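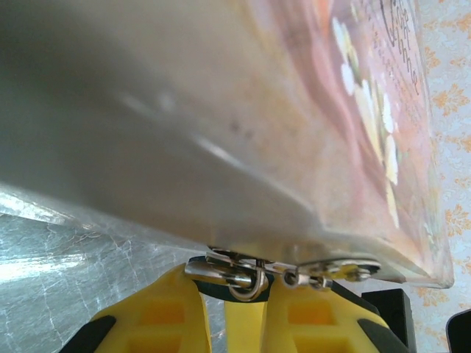

*Clear plastic package with a floral label in pink, peach and orange; the lettering on the label is not legible.*

# Furitz Packaged Goods Records

Furitz is a set of 302 item records covering household goods sold in plastic packaging. It was prepared by Kianoush Talebi and Banafsheh Arabzadeh for staff who sort, shelve and pack such goods. This card applies to the release of August 8, 2020.

## Contents

Each record lists:

- package type (bag, pouch, tub, bottle, other)
- clarity of the plastic
- main label colors
- label decoration, such as flowers, fruit or plain bands
- whether the product name can be read

Item names are entered only when the lettering is legible. Where it is not, the name field is left blank and the label is described by color and pattern. Contents are never inferred from decoration — a floral label does not establish a scent or a flavor.

## Known limits

Labels seen through thick or curved plastic may appear blurred, and color terms for such items should be treated as approximate. Reflected light can pass for a printed mark. Six records remain under review for this reason.

## Changes

The February draft used one field for package and label together. These are now separate.

## Contact

Corrections should be sent to Dwayne Quintanilla at Sendgate, with the record number and the field concerned.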